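Visit notes, Tillton site, 12/23/25

Tanner Lemieux met us at the loading door and went straight to the sorting benches. The site keeps 14 benches for small-parts sorting, all set to one bin standard adopted in February. Dimitriou supplied the earlier bins, which had solid bases and held dust. The current type is translucent gray plastic, open at the top, with a perforated grid bottom and oval handle cutouts. Three bins stand side by side on a white board over a gray padded mat.

Stock on hand was 925 bins, with 1,033 more due from Wodcombe. Lemieux prefers the three-bin row — four made the reach too long.
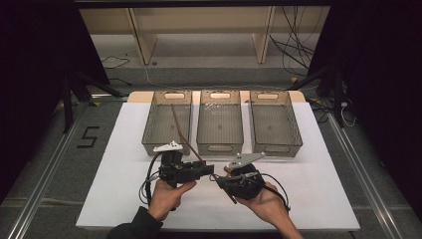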